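Section 4. First Session with the Hand-Held Gripper Pair

This section applies to the Hinds gripper pair assembled at home or in a shared workshop according to Sections 1 through 3. It covers the final check of the linkages and the first practice session with clothing. Read the section in full before starting.

4.1 Before You Begin

Confirm that both grippers have been assembled and that the battery pack has been charged. The practice surface should be soft, flat, and wide enough for several folded garments. A made bed with the covers pushed back is suitable.

CAUTION: Keep fingers clear of the linkage arms while the grip is closing. The arms can pinch skin.

4.2 Checking the Linkages

1. Hold the first gripper upright and close it slowly, with nothing between the pads.
2. Confirm that the two pads meet along their full length. If they meet only at the tips, return to Section 3 and reseat the pads.
3. Check each pivot for side play. Tighten a loose pivot by a quarter turn and test again.
4. Repeat with the second gripper.

NOTE: Builders using the Kostau pivot kit should fit the thin washer on the outside of the arm. Parts lists printed before August show it on the inside.

4.3 Starting a Recording

1. Connect both grippers to the Gullora logger and wait for the steady light.
2. Enter a session number. The logger accepts numbers up to 2470.
3. Open and close each gripper fully, 2 times, to set the travel limits.
4. Set the session timer to 105 seconds. Longer sessions may be used once the operator is comfortable with the weight.

4.4 Handling a Gathered Waistband

Elastic waistbands are recommended for early practice — the ruffles give the pads a firm hold.

1. Place the garment on the sheet with the waistband within easy reach.
2. Bring one gripper over the waistband and set a pad on either side of the gathered fabric.
3. Close until the fabric is held. Do not squeeze further.
4. Lift slowly, keeping the second gripper close by at the left.
5. Lower the garment, open the grip, and wait for the logger to confirm the release.

CAUTION: Do not pull against a belt loop or a loose thread. If the fabric catches in a linkage, stop the session and free it by hand.

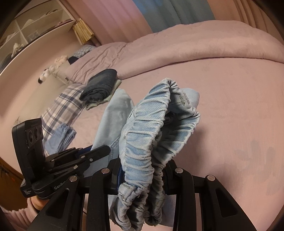
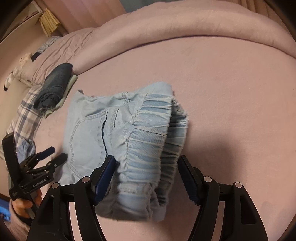 Reading time: 2 minutes

Light blue denim held at the waistband, second gripper at lower left (both pictures).

4.5 Ending the Session

Stop the logger before setting either gripper down. Wipe the pads with a dry cloth and store the pair with the grips open. Questions about this section may be sent to Meinir James at the Trumow workshop desk.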